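**Laundry whites: is Govix restorer paste worth it or is it expensive toothpaste?**

**slowcooker_sue**

Moved into the unit in August and everything in the laundry is white, or was meant to be. White bench, white cupboard fronts, white shelf. None of it matches. Some of it is blue-white, some of it is the colour of an old fridge, and I've got a shelf that I'd swear changes depending on when you walk in.

The bloke at the Grodurby hardware place sold me a tub of Govix restorer paste and told me it "lifts the age" out of any pale surface. I have my doubts about anything that works on any surface. The tub says leave it 30 minutes and wipe off with a damp cloth. Has anyone used it and seen a difference that wasn't just a clean bench looking like a clean bench?

**tinsnips**

Used it. The bench was cleaner. It'd have been cleaner with dish soap and a microfibre too. I did one half with the paste and one half with Morning Fresh and asked my wife which was which, and she picked wrong.

**Zanele Radebe**

Hang on, that test only tells you something if the bench was dirty and not discoloured. Sue is asking about colour. I had good results with it on a vinyl-wrapped door that had gone a bit manky round the handle. It took two goes.

**tinsnips**

Manky round the handle is hand grease. That's dirt. You've made my point for me.

**Zanele Radebe**

It had been washed plenty of times before that and hadn't shifted. I don't know what else you want from me, I didn't send it to a lab.

**slowcooker_sue**

Right, so that's one each. What about the matching problem? The before and after on the tub has a bench going from custard to snow, and I notice the "after" has a great big window in it.

**doona_thief**

The before and after on the tub is lighting. It's always lighting. They turn the warm globe off and the daylight on and there's your miracle.

My gripe with this whole category is that it sells you a cure for something you haven't diagnosed. Before you spend a cent you want to know whether the surface has changed colour or whether the light landing on it is doing the work. What globes have you got in there?

**slowcooker_sue**

One of those Kovano downlights, warm setting I think, plus whatever comes in from outside. The previous owner left a box of spares so I've never had to look at what they are.

**doona_thief**

Well there you go. Warm light from overhead and cool light from the side. Any white in that room is going to be two whites.

**Madalena Pacheco**

That's true as far as it goes, but people on here say "it's the light" about everything. I was told it was the light for a whole year about my splashback and then I held a new tile against the old one outside in the shade and the old one was plainly yellow. Do the boring test first. Get a sheet of printer paper, put it flat on the surface, then shift it along. If the paper changes colour along with the surface, it's the light. If the paper stays put and the surface wanders, it's the surface.

**slowcooker_sue**

Did the paper thing. Inconclusive! The paper went a bit blue up one end but I couldn't tell you if it went as blue as the surface did. My eyes just gave up after a while and everything looked like printer paper.

I'm getting fussy over this, I know. But I've had a quote for $2,000 to replace the bench and fronts with something called Escobedo White, so if it's the light I'd like to find out before I pay for it. I've been looking at pale surfaces all Monday. With this one it's the drift that bothers me. It's a slightly bluish white on the left, then warmer and a touch green towards the middle, with soft grey shadows all over the top of it.
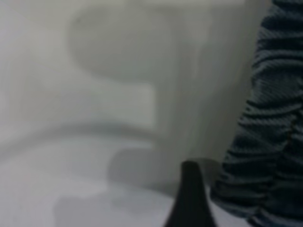
**Madalena Pacheco**

A slow drift from cool to warm makes me think light before I think age. Old discolouration usually has a border somewhere. You get a paler patch where the detergent box lived, or a line where a mat stopped. I wouldn't sign for $2,000 of anything on the strength of a gradient.

**tinsnips**

Agree with that, and I'd go further and say nobody should be judging whites off a screen at all. My phone makes my kitchen look like a dentist's and my wife's phone makes it look like a pub.

**doona_thief**

Screens are rubbish for absolute colour, but they're alright for comparing one part with another. If it goes blue to greenish inside the one shot then something's varying. It can't tell you what, though. Could be light bouncing off a coloured wall, for that matter. Anything green nearby? Towels, a painted door, a hedge out the window?

**slowcooker_sue**

There's a hedge. It's enormous. It belongs to the body corporate and I'm not allowed to touch it.

**doona_thief**

Hedge. Case closed.

**Zanele Radebe**

Case not closed, she said the fridge-coloured stuff is the cupboard fronts as well, and they face the other way. You can't pin the lot on a hedge. It's possible to have a lighting problem and an ageing problem in the same laundry. Mine had both.

And before the paste gets written off on the word of one bloke and his bench, could somebody who's tried it on proper yellowing speak up?

**grout_expectations**

I've tried it on proper yellowing. Old plastic laundry cabinet, sat in the sun for years. Followed the tub to the letter, 30 minutes, damp cloth, did it again the next weekend. No change at all that I could see. It did take the shine off, so now I've got a yellow cabinet with a dull patch on it. It's in the garage holding paint tins.

There's a very long thread on this over in the renos section, 103 replies last I looked, and most of it is people saying it worked straight after wiping it down. Hardly any of them come back a month later.

**Zanele Radebe**

The dulling would worry me more than anything. Fair call. Mine was a matt finish to begin with so I might not have noticed.

**tinsnips**

So it's an abrasive. I said toothpaste in my head and the thread title said it out loud.

**Madalena Pacheco**

We don't know it's an abrasive, we know one cabinet went dull. But I'd want a test patch inside a cupboard door, not in the middle of the bench. Sue, is the inside of the doors the same colour as the outside?

**slowcooker_sue**

Just checked. The inside of the doors is whiter. Not by much, but I opened one right back so both faces were getting the same light and there's a difference. The bench underside is chipboard so no help there.

**Madalena Pacheco**

Then your fronts have yellowed a bit and your bench may be perfectly fine. Two different problems, and the quote lumps them together. Ask them to price the fronts alone.

**doona_thief**

I'd still change the globe first. Put in a neutral one and live with it for a couple of weeks. It's the cheapest thing on the list and you'll need to do it anyway if you put in new fronts, or they'll look like custard as well and you'll be back here asking about Escobedo.

**tinsnips**

What's Escobedo White when it's at home? Is it a cool one or a warm one?

**slowcooker_sue**

The brochure says "a balanced white for every aspect". So, same promise as the paste.

**tinsnips**

Get the sample door and stand it in there overnight and into the next morning. If they won't lend you a sample door, that tells you plenty.

**grout_expectations**

And lean it upright where the real one goes. Don't lay it on the bench. I picked a colour lying flat once and regretted it as soon as it was screwed on.

**slowcooker_sue**

OK. Globe this week, asking for a sample door, and a dab of the paste on the inside of the one behind the washing machine where it can go as dull as it likes. I've kept the receipt for the tub but I've opened it, so I don't fancy my chances.

**Zanele Radebe**

Post the dab when it's done please, good or bad. And again in a month.

**slowcooker_sue**

Will do. Does anyone know if the Kovano fittings take an ordinary globe, or do I have to swap the whole thing?

**doona_thief**

Depends which one. Have a look on the back for a switch before you buy anything, a lot of downlights have warm/neutral/cool on a little slider.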